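What the Tidying Arm Leaves for the Rest of Us

The waiting area at the Clilton office generates more loose fabric than anyone outside the building would guess. Throws come off the seats and end up on the floor, under the seats, or wedged against the wall. For years the job of putting them back in the basket belonged to whoever was on the early shift. Since May it has belonged to a Vullska arm, and I want to argue that the change is worth keeping, on terms different from the ones it was sold on.

The sales case was time. Vullska quoted us 400 minutes a month recovered. I have no quarrel with the arithmetic. My objection is that minutes recovered in pieces of two or three do not add up to a usable block. An attendant who is spared one trip to the basket does not gain an afternoon. She gains a slightly longer stretch at the desk, during which the phone rings.

The real change is in what the work consists of. Picking up a cloth is a trivial task for a person and a demanding one for a machine. Cloth has no fixed shape, the seats have rounded corners, and the basket sits low, close to the furniture.
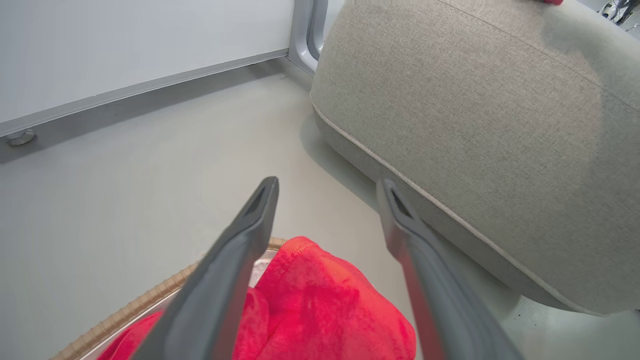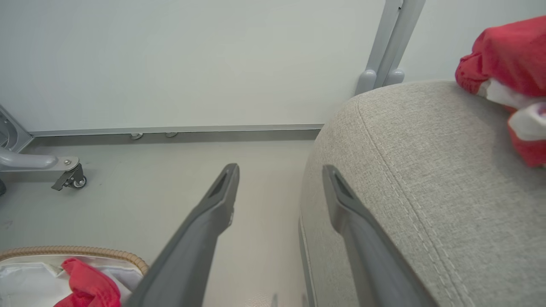 Yolanda Esposito ran the area by hand for 5 years before the arm came in. Her job description still says "general upkeep." In practice she now sets the basket position at 7 a.m., clears grasps the arm has flagged, and decides which items it should not attempt at all. That is supervision of equipment. At the Quintanilla site the same duties carry a technician's grade. At ours they carry the grade of the task that was removed.

This is where I part company with managers who describe the arm as a helper. A helper reduces your work. The arm exchanges one kind for another: less bending, more judgment, and a log to fill in. The exchange may well be a good one -- Esposito's knees are in favor of it -- but it should be written down and paid for.

I would also stop counting completed pickups. The Tulla branch reported 2,000 of them in its first quarter and learned very little, as the figure says nothing on how often a person had to step in. Interventions per shift is the number to track. It shows the cost to staff, and it shows which hours need a second pair of hands.

Our service contract allows 720 hours of operation before the first review. I have asked that the attendants attend it, with their own log on the table next to the vendor's.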